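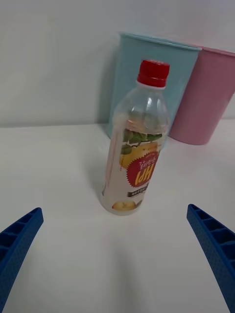

Nadar is getting its bottle deposit back, sort of. The town council voted Thursday night's long-delayed measure through, 5 to 2, and stores that sell drinks in single bottles will have to take the empties too. The deposit is a nickel on small sizes and a dime on anything over a quart. It covers soda, water, iced tea and juice, so a clear plastic bottle with a red screw cap and a big yellow fruit on the label counts the same as a can of cola. Milk is out. So is wine, for now.

Start date is the first of June. Not much time.

Council member Shamim Marwat, who wrote the measure, said the short runway was on purpose. "We had a two year phase-in last time and it phased right out," Marwat said after the vote. The old program ended when the redemption center on Mill Street closed and the county wouldn't pay for another one.

How it works, from the text handed out at the meeting:

Customers pay the deposit at the register. It shows as its own line on the receipt. No sales tax on it.

Bring back the bottle empty, cap on or off, label still readable. Crushed is OK as long as the clerk can tell what it was. Cash or store credit, customer picks.

Stores under a certain floor size can opt out if they post a sign saying where the nearest drop-off is. The sign has to be by the door and not behind the counter, which was an amendment and took up a good chunk of the evening.

Limit is 251 containers per person per day at a store. Why 251? The draft said 250, somebody on the dais pointed out the wording was "fewer than," the fix went in by hand and that's what passed. Expect it to get cleaned up later. Or not.

Bigger loads go to the public works yard on Seken Road, open mornings. The town will haul from there.

Grocers are split. Narayanan Palaniappan runs the Drutero market at the corner of Seken and Fifth and spoke against the measure twice. He said he backs the idea but has no back room to speak of. "Sticky bottles, in June, next to the produce," he said. "Where do they go? I asked in March where do they go." He wants the town to pick up from small stores twice a week. The measure says once.

His store had 17 signatures on a petition asking for a delay to the fall. A petition going the other way, carried door to door by the high school's environment club, had 213. Both were read into the record, which took a while.

Flavlow, the juice and tea distributor out on the county highway, did not send anyone but did send a letter. The company asked for an exemption for bottles with full wrap labels, saying they are harder to recycle and shouldnt be held to the same rate. Council didn't take it up. Marwat called the request backwards and said if a label makes a bottle hard to recycle the label is the problem.

The wrap label question isn't nothing though. Public works told the council that the hauler's buyer pays less for bales with a lot of sleeve labels in them, since the sleeve is often a different plastic from the bottle. Residents who want to help can slit the sleeve and pull it off, but only after the deposit has been paid back. Take it off before and the clerk has nothing to go by and can turn the bottle down. Several people in the audience asked for that one to be repeated, and it was.

Caps are fine to leave on. The old program wanted them off, this one doesn't care. The buyer sorts them out at the plant.

What about bottles you bought before June? There was an argument on this. Stores don't want to pay out on deposits they never collected, which is fair enough. The measure gives them a pass for the first two weeks, when they can refuse anything without the new mark on it. After that they have to take it. So garages full of old empties will be worth money by the middle of the month, and council member after council member said please do not do that, and then voted for it anyway.

Unclaimed deposits go to the town, with the money set aside for trash pickup in the parks and along the river path. Stores keep a cent per container for handling. Palaniappan said a cent doesn't cover the bags.

The two no votes both said they wanted the county in on it first. A bottle bought in Nadar and one bought a mile past the line look the same, and there's nothing on paper to stop people driving in with a trunk full. The new mark is a sticker put on by the store, so in theory the clerk can tell. In theory. Stores have not seen the stickers yet. The town clerk's office said they're on order and will be handed out free, a roll per register to start.

Fines start at $25 for a store that won't take back a marked bottle, after one written warning. No fines at all before the end of summer. There's no penalty for residents, a rumor to the contrary was going around online this week and Marwat asked that it be put to rest.

Schools and churches can sign up as collection points and keep the deposits as a fundraiser. The form is one page and is at town hall now. The environment club has allready turned theirs in, and will have bins by the gym doors once classes are out. The youth soccer league is asking about doing the same at the fields.

An information session for store owners is planned at town hall before the start date, time to be posted. Bring questions about storage, public works said, there will be a sample rack to look at.

Council also approved repaving on Fifth and put off the dog park fence again.

Posted May 21, 2022. Corrections to the news desk.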